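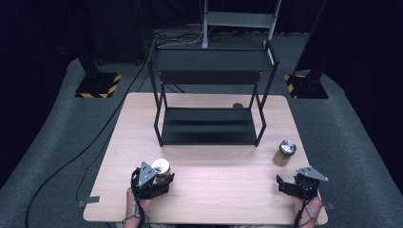 手持ちグリッパーを両手で使うとき、指とカメラの組み合わせをどう選べば作業がしやすいのか、というのがこの半年ずっとやってきたテーマです。最初は「まあ指なんてどれも似たようなものでしょ」と思っていて、計画書にも指の比較は一行しか書いていませんでした（先生に赤を入れられました）。それがやってみると、いちばん時間を食ったのが指だったんですよね。題材はガラス瓶です。左手のグリッパーで銀色の蓋の小さな瓶をはさみ、右手のほうは指を開いたまま次の動きに備える、この姿勢を何度くり返したかわかりません。机の奥に黒い二段の棚を立てて、瓶を棚に置く、棚から戻す、右手に持ち替える、という動きを作業としてまとめました。地味です。でもこの地味な動きの中に、困りごとがほとんど全部入っていました。

はじめに、何を比べたか

比べたのは大きく分けて三つで、指、手首カメラの向き、それから記録用のコントローラーです。

指は二種類。研究室に前からあったPisenaという硬めの指と、途中から加わったPestowという表面に薄い滑り止めを貼れる指です。どちらも同じ本体にねじで付きます。付くんですが、ねじの長さがちがう！　これを知らずにPisenaのねじをPestowに使い回して、奥まで締まらないまま一日分の記録をとってしまいました。あとで動画を見返したら指が微妙に首を振っていて、その日の分は全部ボツです。ねじは指ごとに小袋に分けて、袋に名前を書いてください。後輩へのお願いその一です。

コントローラーはStetsiukとFlinarlow。手元の開閉量を読んで、カメラの時刻とそろえて保存してくれる箱だと思ってもらえばだいたい合っています。先に言ってしまうと、わたしはFlinarlow派です。理由はあとで書きますが、かなり好みが入っています。

カメラの向きは「浅め」と「深め」の二通りにしました。本当は角度を細かく刻んで調べるつもりでした。計画書にはそう書いてあります。でも一回角度を変えるたびに校正をやり直すので、刻めば刻むほど校正ばかりの人生になるんです。三日で方針を変えました。

作業の決め方

作業は瓶の置き直しと持ち替えの二つです。置き直しは、机の上の瓶を片手でつかんで棚の下の段に入れるだけ。持ち替えは、左手でつかんだ瓶を空中で右手に渡して、机に戻します。

瓶にしたのは、失敗がわかりやすいからです。箱だと多少ずれて持っても置けてしまうけれど、丸い瓶は指の面からちょっと外れるとくるっと回ります。回ると蓋の位置が変わるので、あとから動画で見ても「ここで回ったな」がすぐわかる。それに中に粉や粒が入っていると、傾きすぎたときに中身の面がずれるので、これもけっこう役に立ちました。最初は空の瓶でやっていたんですが、透明な空き瓶はカメラ越しだと本当に見えにくい。中身入りに変えたとたん見返しがすごく楽になって、なんで最初からこうしなかったんだろうと思いました。

一回の記録は30分で区切りました。手持ちグリッパー、軽そうに見えて長く持つと手首に来ます。はじめのころは調子に乗って休まず続けていたら、後半の記録だけ明らかに雑になっていました。疲れた人のデータと元気な人のデータを混ぜて指の比較をしても、指のことなんて何もわからないですよね。なので区切りごとに必ずグリッパーを机に置いて、ケーブルのよじれも直す、という決まりにしました。

ケーブルのことも書いておきます。黒いケーブルが両手から下に垂れるので、持ち替えのときに左右が交差します。右を上にするか左を上にするか、始める前に決めておかないと、三回に一回くらいは引っかかります（この数字は体感です、すみません）。わたしは左が下、右が上で固定しました。

指の話

さて、指です。

Pisenaは硬くて、面が平らで、素直です。閉じる量と瓶に当たる感じがそのまま手に返ってくるので、慣れていないうちはこちらのほうが安心でした。ただ、平らな面で丸いものをはさむので、当たるところは細い線になります。まっすぐ正面からはさめばなんともないのに、少し斜めに入るともうだめで、瓶が逃げます。にゅるっと。あの感じ、文章で伝えるのがとても難しいんですが、石けんを強くにぎったときに近いです。

Pestowは滑り止めのおかげで、斜めに入っても粘ってくれます。じゃあPestowの勝ちかというと、今度は離すときに困りました。棚に置いて指を開いても、片側の指に瓶がほんの少しついてくるんです。置いたつもりの位置からずれて、次の回のスタートがずれて、それを手で直して……と、作業の後ろのほうにしわ寄せが来ます。滑り止めを新品に替えた直後がいちばんひどくて、しばらく使うと落ち着きました。落ち着いた状態を「標準」と呼んでいいのかは、最後まで迷ったままです。

持ち替えでは、この差がもっとはっきり出ました。渡す側が粘る指だと、受け取る側がつかんだあとも離れたがらない。両手ともPestowのときは、渡すたびに引っぱり合いっこになりました。それで途中から、渡す側をPisena、受け取る側をPestowにする組み合わせも試しました。これは計画書になかった条件です。左右で指がちがうと気持ちわるいかなと思ったのに、すぐ慣れました。むしろ楽しかった。

もうひとつ、指をどこまで開いて近づくか、という問題があります。大きく開いておけば瓶にぶつかりにくいけれど、閉じきるまでの距離が長くなって、そのあいだに手がぶれます。手首のカメラで見ながら練習していると、どうしても安心したくて開きすぎるんですよね。瓶が二本の指の真ん中に見えていても、両側がすかすかに空いている。わたしは最後まで、つい大きく開けてしまうくせが抜けませんでした。

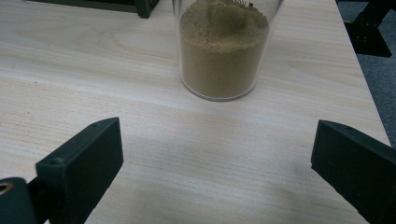

それって指の開き方より、近づくときの手首の高さの問題じゃないですか、と中間発表の質疑で言われました。低いところから水平に入れば、多少開きすぎていても瓶の胴をまっすぐはさめるはずだ、と。その場では「そうかもしれません」としか返せず、帰ってすぐ試しました。結果は、半分当たりです。低く入るとたしかにPisenaで逃げる回数が減りました。ただ、低くすると今度は指の先が机をこすりやすくなって、瓶の根元のところで指が机に当たったまま閉じてしまう。そうなると力が変なほうに逃げて、やっぱり回ります。それで、机に当たらないぎりぎりの高さを体で覚える練習を入れました。練習は大事です。研究っぽくない結論だけれど、大事です。

この指摘のおかげで、記録の項目に「入りの高さ」を足せたのはとてもありがたかったです。それまで指の種類と成功か失敗かしか表に書いていなくて、なぜ失敗したのかをあとから考える手がかりがほぼゼロでした。項目を足したのが遅かったので、前半の分は動画を見ながら自分で埋めました。夜中に瓶の動画を延々と見る生活、もうしばらくはいいです。

コントローラーの話

Stetsiukは多機能です。画面にいろいろ出ますし、開閉量のグラフもその場で見られます。最初はこれがうれしくて、記録しながらずっとグラフを眺めていました。でも両手がグリッパーでふさがっていると、画面のボタンが押せないんですよ。あたりまえなんですが、始めるまで気づきませんでした。開始を押してから走ってグリッパーを持つので、どの記録も頭に数秒、わたしがばたばたしている時間が入っています。

Flinarlowは画面がそっけなくて、そのかわり足で踏むスイッチが使えます。踏むと始まって、もう一度踏むと終わる。これだけ。これだけなのに、一日の終わりの疲れ方が全然ちがいました。切り出しの手間も減ります。不満もあって、終了を踏んだときに音が鳴らないので、止まったのか止まっていないのかがわかりにくい。何度か、休憩中のおしゃべりまで同じ記録に入れてしまいました（消しました）。

時刻のずれは、両方とも瓶を机にコンと置く動作を合図にして確かめました。映像で底が机に着いたところと、開閉量が動き出すところを見比べるだけの、かなり素朴なやり方です。Stetsiukのほうは日によってずれ方がちがって、起動してすぐと、しばらく置いてからでも変わりました。原因はつきとめられていません。暖まると落ち着くような気もするし、気のせいかもしれない。やるなら温度も記録しておけばよかったです。

11/6/21に配線をやり直してからは、Flinarlowだけで記録しています。なので後半の数字はコントローラーの比較には使えません。公平な比較をしたい人からすると怒られそうな進め方ですが、締め切りがあったので……。

カメラの向き

手首カメラは、浅めにつけると遠くまで見えて、深めにつけると指先がよく見えます。説明するとそれだけなんですが、使ってみると好みがきれいに割れるところでした。

浅めの利点は、棚の位置がわかることです。瓶をつかんだあと棚に向かうとき、行き先が画面に入っているとほっとします。かわりに、指の先が画面の端に寄ってしまって、つかむ瞬間の細かいところが見えません。深めはその逆で、つかむところはばっちり。けれど、机に寄ると見えるのはほとんど木目です。薄い色の木目がどこまでも続いていて、今どのへんにいるのか、映像だけ渡されたら自分でも言えません。指と指のあいだに小さな点みたいなものがひとつ見えると、つい目印にしたくなるくらい、手がかりがない。

最初はこれを位置の推定がうまくいかない原因だと思って、机に模様のシートを敷こうとしました。敷いたら敷いたで指がシートをめくるのでやめました。結局、深めの向きを使うときは、机に寄る前に一度高いところで止まって棚のほうを見る、という動きを足しています。一呼吸おくだけなんですが、これを入れた日から、位置が飛ぶ記録がぐっと減りました。浅めのときは止まらなくても大丈夫でした。

どちらかひとつ選べと言われたら、持ち替えには深め、置き直しには浅めです。ひとつになっていませんね。
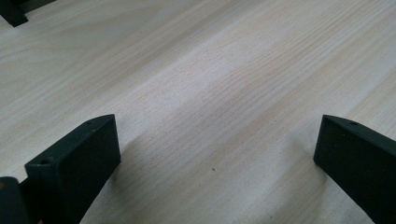

数字のまとめ

記録は全部で600回です。そのうち、映像と開閉量が左右そろっていて、ねじの問題もなく、ちゃんと比べられるものは354回でした。残りは前に書いたねじの件、踏み忘れ、ケーブルの引っかかり、それから校正をやり直す前の分です。減りすぎでしょ、と自分でも思います。ただ、減った理由をひとつずつ表に残してあるので、次にやる人はもっとましな割合になるはずです。

比べられる354回のうち、失敗は42回ありました。失敗の定義は、瓶が指の中で回って蓋の向きが目で見てわかるほど変わったとき、机や棚の上に落としたとき、持ち直しが必要になったとき、としています。いちばん多かったのは回ってしまうケースで、Pisenaで斜めに入った回に集まっていました。Pestowの失敗は置くときのずれからの持ち直しがほとんどです。左右ちがう指の組み合わせは回数が少なくて、よかったと言い切る自信はありません。手ごたえはよかった、とだけ書いておきます。

なお、操作したのは全部わたしです。なので、わたしの手の大きさとくせがしっかり入っています。手の大きい友だちにちょっと持ってもらったら、同じグリッパーなのに入り方が全然ちがっていて、しかもPisenaで一度も逃がさなかったんです。くやしい！　その分は数に入れていません。

うまくいかなかったこと、そのまま書きます

蓋の上からつかむやり方も試しました。銀色の蓋は見つけやすいし、上からなら机をこすらないし、いいことばかりに思えたんです。でも金属の蓋は硬い指だとよく滑るし、手首カメラだと蓋に光が入って真っ白になることがありました。数回であきらめて、胴をはさむやり方に戻しています。Pestowならいけたかもしれないのに、そのころはまだ届いていませんでした。順番が逆だったらなあ、と今でも思います。

持ち替えの練習中に、右と左のグリッパーの金属の板どうしをぶつけたことが何回かあります。上についている三角のあれです。空中で渡すときは指先ばかり見ているので、板のことを忘れます。ぶつけたあとは必ず校正を確認すること。わたしは一度確認しないで続けて、その日の右手の位置が全部少しずつずれていました。

それから、滑り止めの交換時期を決めていなかったのも反省です。減ってきたら替える、くらいの感覚でやっていたので、Pestowの成績には新しい滑り止めと古い滑り止めが混ざっています。交換した日はノートに書いてあるので、分けて集計することはできます。時間があったらやります。

次にやる人へ

始める前に、ねじ、ケーブルの上下、踏みスイッチ、の順に見てください。校正は朝にやって、何かぶつけたらもう一度。

指を一組しか用意できないなら、わたしはPestowをすすめます。ただし新品の滑り止めは最初の一日を練習用だと思って、記録には使わないでください。二組あるなら、渡す側Pisena、受け取る側Pestowをもう少し回数を重ねて調べてもらえるとすごくうれしいです。わたしの分では足りませんでした。

Stetsiukのずれの件は、起動してからの時間を書きとめながらやり直してみてください。箱は棚の二段目、電源は同じ袋に入れてあります。指のねじの小袋もそこです。ふせんがはがれかけていたら貼り直しておいてください。

表の元データと、動画から拾った「入りの高さ」のメモは研究室の共有フォルダに入れました。前半のメモは夜中に書いたので字の間違いがかなりあります。「便」と書いてあるのは全部「瓶」です。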